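Small Parts Storage: Trays, Cases and Crates
Project report, Dristthorpe group
Submitted 2023-12-26

1. Background

The parts collection had grown to 309 small items by the start of the project. Most were kept in shared drawers with no dividers. Our task was to find a simple way to store the parts, get them out to a work table and put them back in the same place. We were not asked to buy shelving, and we had a budget of $200.

We split the collection into flat parts, cased parts and loose hardware. Loose hardware was left out of this report because another group had it last May and their labels still work.

2. What we used

The trays came from Prarby. They are small and shallow with a white inside and a darker rim. We picked the white inside so that dark parts would show up. The corners of the well are rounded, so a flat part with square corners has to be a bit smaller than the well or it rides up on one side. We missed this when we ordered, and 73 of our flat parts needed a different size of tray.

For larger storage we kept the wooden crates. They stack well and air gets in between the boards. Small things can fall through the gaps, so nothing goes into a crate without a tray or a case around it. We used the packing material we already had.

Thammasiri cases were tried for parts with exposed pins. They cost more than the trays and take longer to open.

3. Method

Each part was taken from storage, set down on the white table, checked against the list, and placed in a tray or case. We wrote down the tray size, whether the part lay flat, and any scratches or bent pins. If a label was hard to read, we copied it onto the list before the part went back. Parts with a row of fine pins were handled by the edges. The table was wiped before each batch, as grit had marked two of the plastic pieces in the first batch.

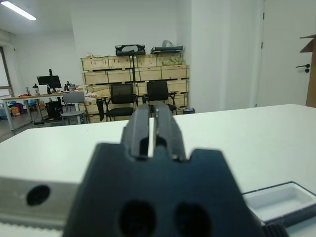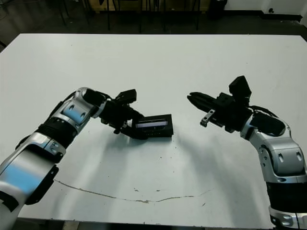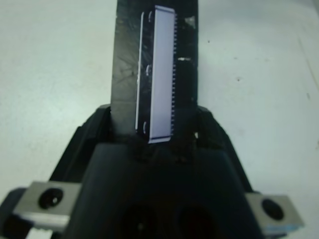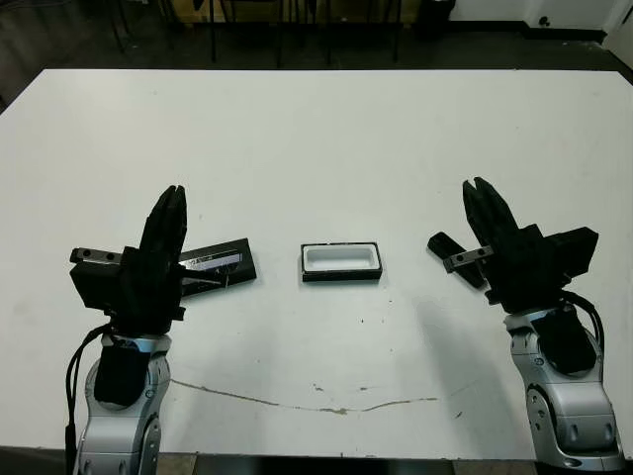

Leonora Cabanatuan read our draft and disagreed with the order of the steps. In her view the tray should be chosen before the part leaves storage, so that it is handled once and not set down on the bare table first. She also asked for the tray size to be written on the crate.

We tried her order on a batch of 83 parts. Fewer had to be moved to a second tray, but the checking took longer. We have kept her order for parts with pins and our own for the rest.

4. Problems

The stick-on labels from Rendden did not hold on the tray rims. They held on the outside of the cases. Two trays of the same size stack fine, but a mixed stack tips easily.

5. Still to do

Write tray sizes on the crates. Reorder the larger tray. Find a label that sticks to the rims. Add a column to the list for parts that are out on loan.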